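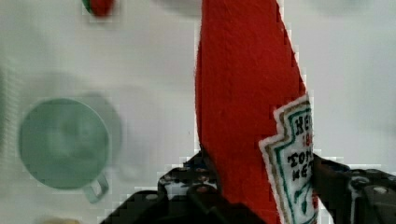
Hollunell Shared Kitchen — Operations Meeting
Minutes, December 2024

Present: site manager, maintenance coordinator, bookings officer, two tenant representatives, plumbing contractor (items 1 to 3 only). Apologies from the second bookings officer. The June minutes were accepted with one correction: under hot water, "relief valve" should read "tempering valve".

1. Grease trap

The contractor tabled the service report. The existing trap has a capacity of 2000 litres and takes waste from both prep rooms and the dishwashing bay. The outlet baffle is corroded along its lower edge and solids were found downstream of it at the last pump-out. The floor waste in the smaller prep room was slow to clear on the same visit. The contractor put this down to fall in the pipe, as the line was jetted and no blockage was found.

Options considered were a replacement baffle in the existing trap, or a new 3000 litre trap in the loading area with the old one decommissioned. The tenant representatives asked how long the loading area would be closed for the second option. The contractor could not say until the position of the stormwater line is confirmed. The drawings on file show it in two different places.

Resolved: replace the baffle now. Locate the stormwater line before any further pricing of the larger trap.

Action: maintenance coordinator to send the contractor both sets of drawings and arrange the locator.

2. Hot water

Delivery temperature at the dishwashing bay was measured at 71 degrees with one sink running. With the pre-rinse spray and both sinks open it dropped below the set point, and recovery was slow. The contractor considers the storage tank adequate and the circulating pump undersized. The pump is the original unit. Ibarra has quoted for a replacement, supply only. The quote leaves out the isolation valves, which will need to be changed at the same time because the present ones no longer close fully.

The site manager asked for the quote to be revised to include valves and lagging of the exposed return line. No decision was made on the pump.

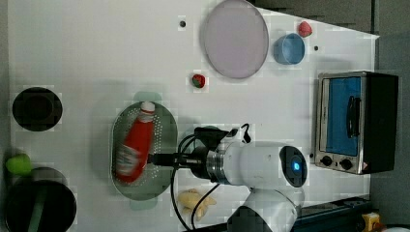

Can tenants keep using the pre-rinse spray until the pump is replaced?
The spray can stay in use, provided the sinks are not being filled at the same time. Tenants who need to fill both sinks should do so before starting the spray. A notice with this wording will go up beside the tap.

3. Backflow prevention

The annual test is due. The device at the meter passed last time, but the contractor noted weeping at a test cock, to be resealed during the test. Water will be off to the whole building while this is done. The tenant representatives asked for it to be scheduled outside baking hours, and this was agreed.

The contractor left the meeting.

4. Cleaning chemicals

Trirkau has changed the concentration of its floor degreaser. The dispensers in the cleaners' cupboard are still fitted with the old metering tips, so the product is coming out stronger than the label rate. New tips have been ordered. Until they arrive, cleaners are to measure by hand using the marked jug.

The safety data sheets in the folder are for the old product. The bookings officer will print the new ones and remove the old. 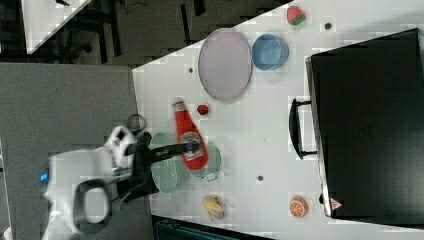

The sanitiser is unchanged and needs no new tips. Test strips for it are running low in the larger prep room, and the maintenance coordinator will move a pack across from the store.

5. Bookings system

Naltura will stop supporting the current door keypad software. Codes already issued will keep working, but new codes will have to be entered at the door. The bookings officer raised the problem of late changes after hours, when no staff are on site. A standby code was suggested. The site manager was not in favour — the previous standby code was passed between tenants and the access log became unreliable.

Held over. The bookings officer is to ask Naltura whether the keypads can be moved to its newer software without replacing the door hardware.

6. Other business

A shelf in cold store 2 is out of level and trays slide toward the door. Maintenance to adjust the feet. Tenants are also reminded that cardboard is not to be stored on the cold room floor.

Next meeting to be set once the locator's report has been received.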